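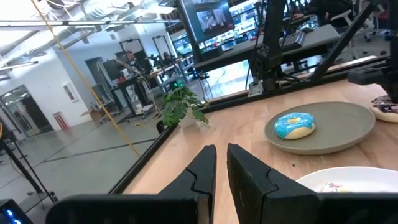
Wrist view from our donut task, blue one on the green-grey plate

sturkance_build
Posted 2020-05-06
Second-year student project, two arms on one rail. The task is to pick up a donut and set it on a plate without wrecking the icing. We have 473 demos recorded by hand and the policy still closes too early on the glazed ones. Sprinkles are fine. Has anyone here dealt with this? Demo is in October.

Herath
What does your wrist camera see when the fingers close? In your shot the right finger hides most of the sprinkle donut. If that happens during the grasp, the model is guessing.

sturkance_build
It happens on anything low and to the right. We were hoping the other arm's view would cover it.

pleritz50
I'd move the camera. Our club spent a whole term collecting more data and a new bracket fixed it in an afternoon.

Plaren
Disagree with pleritz50. Move the camera now and those 473 demos are no good, or close to it. I'd leave the mount alone and record 50 more with the donut started in the bad spot. We ended up at 2,457 for a cup stacking task, and most of the early ones were too similar to be any use.

pleritz50
They could redo 473 in a week with two people driving. Better than being stuck with a bad view until October.

Herath
Depends who's driving. Ours got sloppy after an hour and you could see it in the policy.

sturkance_build
I asked Shazia Gondal, our supervisor, and she sides with Plaren for now. We'll do the 50 and retrain. If it's still closing early we'll look at the bracket.

Plaren
Vary the plate position too, and the colour of the icing - ours latched on to one colour of cup.

sturkance_build
Will do. Anyone got a good way to clean glaze off the fingertips? We've been using a damp cloth and it gets into the seams.

pleritz50
Old toothbrush and warm water, with the power off.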